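Zivine Tables – Questions and Answers

Ordering

How long does an order take?
Stock sizes leave our shop within 7 working days. Custom sizes take longer, and we give you a date when you pay the deposit. Orders placed in March run slower than the rest of the year.

What does delivery cost?
Delivery is $149 inside the metro area. Outside it, we get a quote from Koo Freight and pass it on at cost.
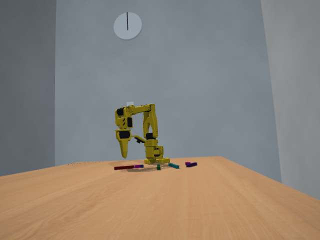

Finish and care

What finish do you use?
Two coats of Onder hardwax oil. We stopped offering lacquer because small scratches in it are hard to repair at home.

How do I clean the top?
Wipe it with a damp cloth and dry it right after. Dish soap is fine in small amounts. Don't use glass cleaner, bleach or scouring pads.
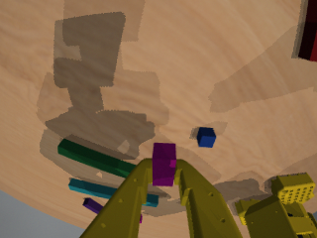 Can I put a hot pan on the table?
Use a trivet. Heat softens the oil and leaves a white ring that has to be sanded out.

How often should I re-oil?
Once a year for a dining table, less for a desk. One small can does two coats on most tops. Let it cure overnight before you put anything back.

The grain feels rough after cleaning. Is that normal?
Yes, for the first few weeks. Water raises the fibers a little. Rub lightly with a fine pad, always along the grain, then wipe off the dust.

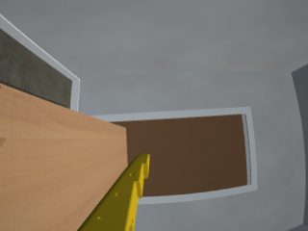 Problems and returns

My top has a slight bow. What should I do?
Check the screws underneath first. They should be snug but not tight, so the wood can move with the seasons. Keep the table away from heaters and vents – most bowing we hear about starts there. If it hasn't settled after a full season, send us your order number and the gap you measured with a straightedge.

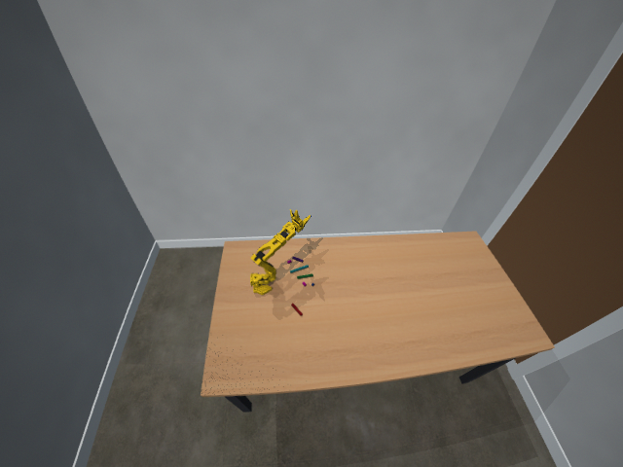
We repair or replace the top if the gap is over our limit, which is printed on your care card. The legs and frame are covered separately.

Can I return a table?
Stock sizes, within 30 days, unused. Custom sizes can't be returned. The Sudo bench ships flat and has to come back in its original carton.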